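Notebook, sandwich cell, Zurkurholm kitchen
6/13/19
Entry by S. Cârstea. Read by M. Tudose, D. Sepúlveda.

Carried over from May: finger tips changed to the new black pair, wrist camera refitted, tray datum moved to the near rim. Filip (the arm, for anyone new to this book) homed first time. Plurnov build from Monday still loaded. I have not touched the speed limits.

Purpose today: placing cut sandwiches upright on the white trays, cut side up, at the point in the line where Silviu's people now do it by hand. Secondary purpose: sit with the packing shift for a full run and write down what they do that is not in the process sheet.

Morning, line side. The sheet gives the packing task as three steps: pick, stand, pass on. Watched Silviu Bălan for the first hour. He also does the following, none of it written anywhere. He squeezes each sandwich lightly before letting go, and puts aside the ones that give too much. He turns the tray if the rim is warped. He wipes his gloves when the fillings have been wet. He tells the cutter, two metres upstream, when the cuts start to wander. The last of these matters most for us. If the arm takes the station, the cutter loses the only feedback she has before the end-of-line check. Margareta raised the same thing in May and I underrated it.

Target for the cell is 1,000 sandwiches a shift at the one station. At present two people share it, changing over every 22 minutes on account of wrists. The changeover is liked. Silviu's view is that the station is the dullest on the line and the worst on the hands, and he would give it up tomorrow, but he wants to know in writing where the second person goes. I said this was a question for Savvas Athanasiadis and that I would put it to him. Have done so, no reply yet.

Afternoon, bench. Three-slice build, one green filling and one red. Grip force 6 N to begin with, 7 N after the second set. The fillings slide against each other before the bread gives, so force at the jaw is a poor guide to what the middle slice is doing. Low on the sandwich is the best place to hold from the point of view of the approach path and the worst from the point of view of the fillings.

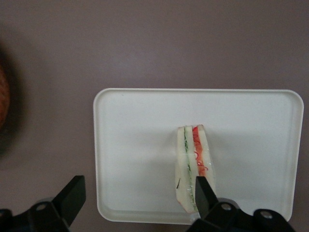
Product Handling Group, Tasmont Process Engineering

Wrist view at the tray. Right finger is on the lower end of the sandwich, left finger is well out to the side. With the finger there, the lowest part of the fillings is hidden from the camera, so any check on the cut face has to be made before the finger goes in or after it comes out. The upper part reads well: the green line and the red-orange layer separate cleanly from the bread. The lean is visible too, lower end to the left. At the hand station a lean of that order is corrected without thinking. We need a number for it, and I do not have one.

Highlights on the cut surfaces are a nuisance. The segmentation takes them for bread if the threshold is set loose. The tray rim is bright along the top and right as well, and the same threshold catches it. Margareta suggests a diffuser over the bench lamp before anyone edits code. Agreed.

Damián came over at three to go through the reject rule. His position: the arm should reject nothing. It should place, flag and carry on, and a person should decide. Mine was that a flag every few trays would make for a worse job than the present one, someone standing at a screen pressing accept. We asked Silviu, who was on break. He said he would sooner look at sandwiches than at a screen, and could the flagged ones be put on a separate tray where he could pick them up and feel them. This is simple to do. It needs a second tray position inside reach, to the left, and a change to the guard on that side. Damián to sketch.

Result for the day: no change to the process sheet until the squeeze test is dealt with. Options are a force reading on closing (cheap, doubtful, see above), or leaving the test with the cutter, which adds a motion to her job and should not be done without asking her.

To do
Diffuser for bench lamp. MT
Second tray position and guard. DS
Lean angle: borrow a set of accepted and refused ones from the hand station and measure them. SC
Write up the cutter feedback properly, with the cutter present. SC
Chase Savvas on the second person. SC
Right finger pad: check for wear against the spare.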